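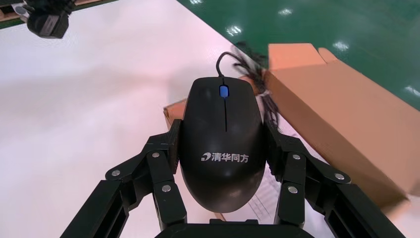
Clinda, the winter and spring concert series that Erkton has been waiting for with such patience, opens its booking lines today with 16 concerts of song, strings, brass and a fair amount of dancing music, every one of them played in Jindberg Hall and sent out live to audiences at home. It has been a long quiet spell for anyone who loves to hear a fiddle tuned up in a full room, and we know how many of you have missed it, as you have been kind enough to write and tell us so. Joining in has been kept as simple as we could make it. There is nothing to download, and a plain black computer mouse with a blue scroll wheel will take you through the whole programme, down to the very last concert at the foot of the page, and on to the booking form. If you would sooner speak to a person, please do ring the hall, and we will gladly book for you over the telephone.

ERKTON, January 24, 2021

The series takes its name from the Clinda, the little stream that runs behind the hall and which regular concertgoers will remember hearing in the quieter passages whenever the side doors were propped open. Jindberg Hall has 671 seats, and although none of them will be taken for the opening concerts, the musicians will play from the floor of the hall and not from the stage, set out in a wide horseshoe with plenty of room between them. The sound in the middle of that floor is lovely, warm and a bit woody, and it is a place the audience knows well and the performers hardly ever get to enjoy.

Opening night belongs to the Georgiev Ensemble, who were to have given their anniversary concert in Erkton last year and who have very generously held on to the programme for us. They will begin with a set of village dances arranged for strings and clarinet, go on to a long, slow suite written for them by their founder, and end with the wedding tunes that had people up and out of their seats on their last visit. (You are most welcome to push the sofa back and do the same at home, and several people have already told us that they mean to.)

After that the series goes wandering, as we always like it to. There is an evening of sea songs for unaccompanied voices, an afternoon of brass music, two concerts for families with very young children, and a late-night piano recital that will be played by lamplight and without any talking at all. Tihomir Hoxha returns with his accordion and with a new trio, and will be playing the pieces he wrote last summer on his back step, along with some of the old favourites that we would never dare let him leave out.

Six of the concerts will include a brand new piece, written for the series by a composer living within a bus ride of the hall. The idea came out of a conversation in the foyer just before the doors closed, and it has grown into the part of the programme we are perhaps fondest of. The composers were asked only to write something that could be played by the people already booked for that evening, and to keep it shorter than the interval. One has written a lullaby for tuba. Another has set a page from the hall's old lost property book, umbrellas, single gloves and all, for soprano and string trio, and it is a good deal more moving than you might suppose.
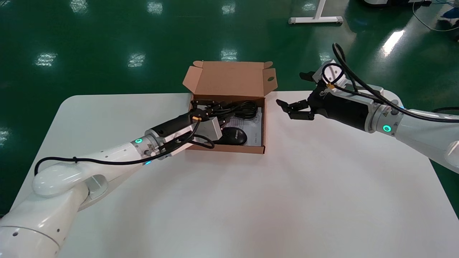
A white table, a dark green floor and an open cardboard box.

Tumaini Ogola, artistic director of Clinda, said: "I have missed the noise of people coming in. I've missed the coats and the coughing and the lady in the third row who hums. We can't give you that just yet, but we can give you musicians playing in the same room at the same moment that you are listening, with all the nerves and the little surprises that come with it, and I think that matters a great deal. We asked every performer to choose at least one piece they had been longing to play for somebody, and you can tell which one it is. You really can. They sit up differently."

Every concert will go out live at half past seven in the evening, apart from the family concerts and the brass afternoon, which start at three o'clock. Each will stay available for a fortnight afterwards, so there is no need to worry if the baby wakes up or the kettle boils at the wrong moment. There will be an interval, and we have kept it a proper one, long enough for a cup of tea and a look out of the window. During it you will be able to hear one of the performers in conversation, or you can turn the sound down and come back when the bell rings. It is the old foyer bell, and regulars will know it at once.

Tickets are sold by the household and not by the head, and there are three prices for each concert: a standard ticket, a lower one for anybody who finds things tight at present, and a higher one for those who are able to help a little more. We do not ask for any proof and all three let you in to exactly the same concert. A series ticket for the whole programme is available too, and carries with it first call on seats when the hall is able to open its doors again. Anyone holding an unused ticket for one of last year's postponed concerts may put it towards any evening in the new series, and the box office will be in touch with each of those households in turn.

The programme was shaped in good part by the people who will be listening to it. Last autumn the hall sent out a short letter asking its audience what they would most like to hear, and 1,296 replies came back, a number of them running to several pages and one of them in verse. More singing was the clear favourite. Shorter speeches from the platform came second, and we have taken the hint. There was also a strong and rather touching plea for music from places where people had family they were not able to visit, and a good half of the concerts now have some of that music in them.

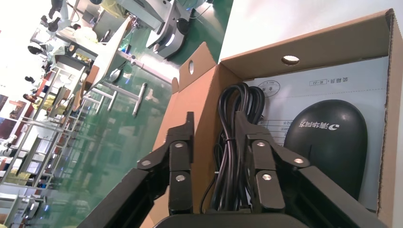 Viorica Trajkovski wrote in reply to that letter that she had been coming to Jindberg Hall for most of her life and had never once thought of the concerts as a luxury until they stopped. She asked for "something with a good tune that I can carry about with me the next day", and added that she would be listening to the opening night on the telephone with her sister, each of them in her own kitchen, with strict instructions on both sides that there was to be no chatting until the applause. We have been quoting her to each other in the office ever since, and the closing concert of the series, a whole evening of songs chosen for their tunes and nothing else, is very much her doing.

For those who like to have something in their hands, a printed programme can be ordered along with any ticket and will come to you by post. It has the words to all of the songs, with translations, a page on each of the new pieces in the composer's own words, and a recipe for the walnut biscuits from the hall café. The large-print edition is free to anyone who would find it helpful. The family concerts come with a sheet of things to make and rattle beforehand, for which you will need a jar, some rice and a tolerant household.

Schools in Erkton and the villages nearby will be able to watch any of the concerts in class time at no charge. Nithin Varghese, learning manager at Jindberg Hall, said: "Children are very good listeners when the music is happening now, for them. We'll have the players answering their questions straight after each school showing, and in my experience the questions are far better than mine. Last time a cellist was asked whether her cello got lonely in its case, and she has thought about it a lot."

The hall would like to offer its warmest thanks to its Friends, whose gifts over the past months have paid for the new pieces in full, and to Boris Dervishi, who has tuned the hall's piano all through the closure so that it would be ready to be played.

Booking is open now through the Jindberg Hall website and by telephone every weekday from ten until four. The full programme, with running times and a note on which concerts are best suited to smaller children, can be read on the website or sent by post on request.

Notes for editors

Clinda is presented by Jindberg Hall, Erkton. Performers and composers are available for interview by telephone ahead of the opening night. The Georgiev Ensemble will be rehearsing in the week before the concert and can take calls in the mornings only.

Review links may be requested from the press desk at Jindberg Hall. Please say which concert you would like to cover, and whether you would like a printed programme sent to you at home.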